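**Personalized backpack for kindergarten: name or just initials? And does the lining matter?**

Asked by lpainemal in Kids' Gear & School Supplies

My son starts kindergarten in September and I want to order him a backpack with his name stitched on it. I have it down to the Sirko mini and the Olcombe junior. The Sirko has the embroidery on the front pocket and the Olcombe puts it on the top flap.

Two questions. First, do you put the whole name or only initials? His name has nine letters and the Sirko order form stops at eight. Second, a review of the Olcombe says the back of the stitching is open on the inside and catches on papers. Has anyone had that problem?

The school wants a bag that fits a standard folder, no wheels. I need to order by Tuesday to get the free lettering.

Thanks, Lorena Painemal

---

**Answer 1** (12 found this helpful)

I've ordered three of these over the years, two Sirko and one Olcombe.

On the name: our school asked us not to have first names showing on the outside of bags. Check your handbook before you pay, because lettered items can't go back. We did initials on the outside and wrote the full name and phone number on the tag inside with a laundry marker. Initials also mean a younger brother or sister might get to use it.

If you do want the name, email Sirko. The form stops at eight letters but they did ten for my niece in the smaller block font. They charged a little extra and it took another week.

On the lining: yes, the Olcombe is open behind the flap. I ironed a piece of soft fusible backing over the stitches, low heat with a cloth on top, and it has stayed put through one school year. The Sirko pocket has its own lining, so you don't feel the threads at all.

Folder fit: the listing for the Sirko mini says 245 mm across the inside. A standard two-pocket folder is 9 1/2 inches wide, which leaves you almost nothing. Ours went in but the corners bent. The Olcombe junior is wider and I'd pick it for that alone.

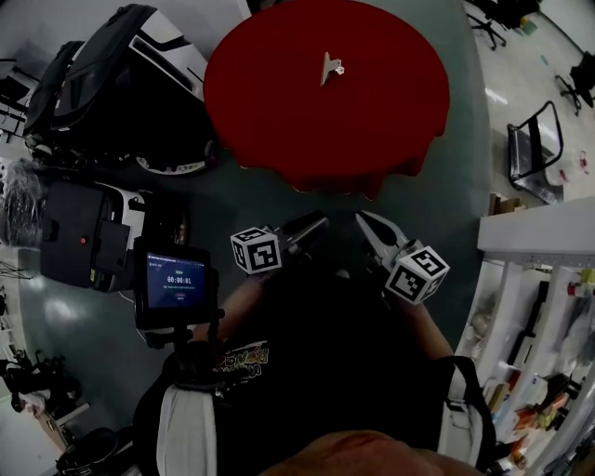 Thread color matters more than I expected. Light gray on navy was hard to read from a few feet away. White or yellow shows up. Ask for a proof if they offer one, and check the spelling on it twice.

---

**Answer 2** (3 found this helpful)

Get a plain bag and take it to a local embroidery shop. Ours charged by the letter and had it done the same afternoon. They can't always reach a small front pocket with the hoop so ask first.

---

**Answer 3** (0 found this helpful)

we have the Eynon one with the dinosaur, no complaints, zipper is a bit stiff. didn't get a name on it

---

**Comment from lpainemal**

Thank you. The handbook does say no first names on the outside, so initials it is. Going with the Olcombe in green with white thread. I'll pick up some of the fusible backing this weekend.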